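Home | Articles | Household | Index | Contact

Small-parts basket

2022-10-26, by Océane Kowalchuk

A small-parts basket is a shallow open container of molded plastic used to gather dice, beads, game pieces and similar items from a table. It differs from a bin in having perforated walls and no lid. Catalogs also list it as a sorting basket or tabletop tray. Common trade sizes are sold by Kendlow and Strickland, the latter in packs of 10.

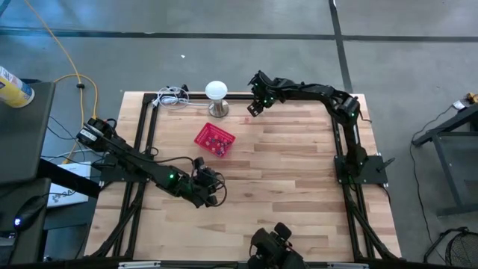 Construction

The body is normally a single piece. A solid rim stiffens the upper edge, and the walls below it are pierced with rows of slots or a lattice. Slots reduce weight and let dust fall through. Short feet, where present, lift the base clear of the surface. Red, blue and white are the usual stock colors; strong colors are easier to find on pale wood and show up as a reflection on a glossy top. 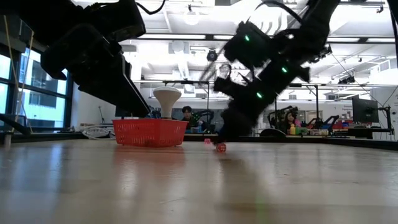 Contents

Slot width sets the smallest item that can be held. The Drullico pattern, introduced in March, has 5 mm slots and retains most dice, though round beads may pass. Translucent dice are often kept in mixed colors, with orange, pink, green and teal among the shades sold. They are harder to see than opaque dice once spread on a shiny table, and pips in a light color help to pick them out. Bulk dice are supplied in bags of 1,000 and are divided among baskets before use.

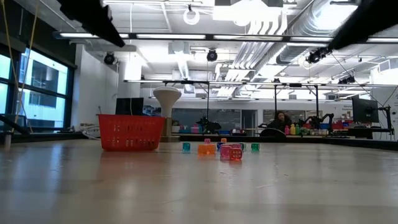
Use in tidying

The basket is set down near the scattered pieces, on the side of the hand that will drop them. Single pieces lying far from the group are collected first. The remainder is picked up piece by piece or swept together with a card. Sweeping is faster but can scratch a finished surface. A low wall shortens the lift; it also allows small beads to bounce out when dropped from more than 15 cm. Cenda makes a liner of thin felt that reduces bounce and closes the mesh in the base. 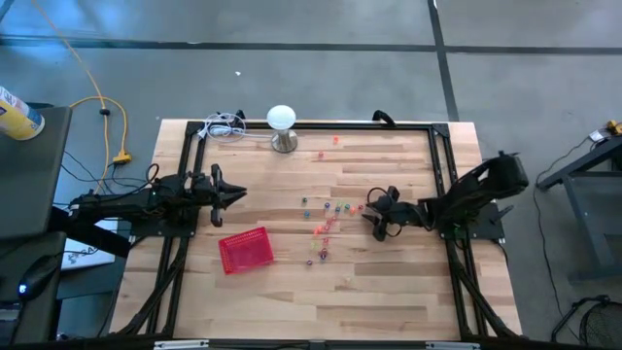
Reader Strickland-Moss objects that a felt liner traps grit and has to be shaken out after every session, and recommends a sheet of paper cut to the base instead. Paper gives less cushioning but is replaced at no cost.

Filed under: Storage and Sorting, Tabletop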